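Marras two-arm sorting bench: setup and maintenance FAQ

Questions go to Houda Ezzat. Spare parts are ordered through Holico.

How should the bench be laid out before calibration?

Fix one arm to each side rail and bolt the base brackets down before any cable is connected. Put the tray in the middle of the work surface, within reach of both grippers. Run the calibration with both grippers open and empty.

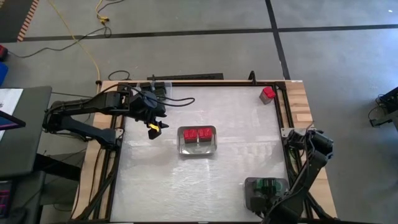
Both arms on the bench, with two red-lidded containers in the centre tray.

Does the shiny surface upset the cameras?

It can. Reflections move when the room lights change, so leave the lights as they were during calibration. If the detector reports an item twice, lower the exposure one step and repeat the test.
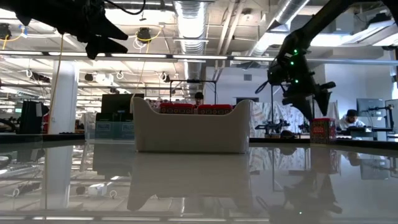

After a change of exposure, save the profile under a new name. The controller keeps 77 profiles and then overwrites the oldest.

How do I check the height above a lid?

Jog the right arm over the container at low speed and stop before contact. Read the offset from the controller and enter it in the tool table. Repeat with the left arm.
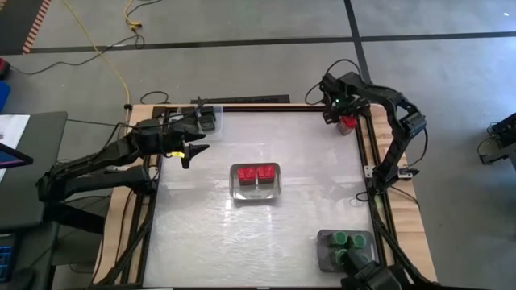
Right gripper above a red-lidded container at the far corner.

How often are the fingers and cables checked?

Check finger screws every 286 hours and wrist cables every 960. Replace the finger pads at 2,000 hours, worn or not. Log each job on the Friday sheet. 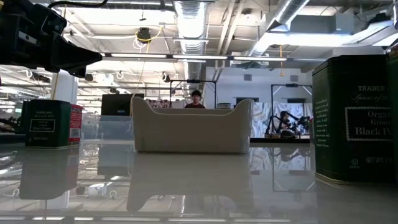
Grip settings are stored per item, and a new item needs its own entry. Start at the lowest force and raise it until the item no longer slips. Tall tins with chamfered corners, such as the dark green spice tin, should be entered separately from the small lidded containers. Iraís Pacheco holds the master list.

Can I swap a gripper without recalibrating?

No. Run the full routine after every swap.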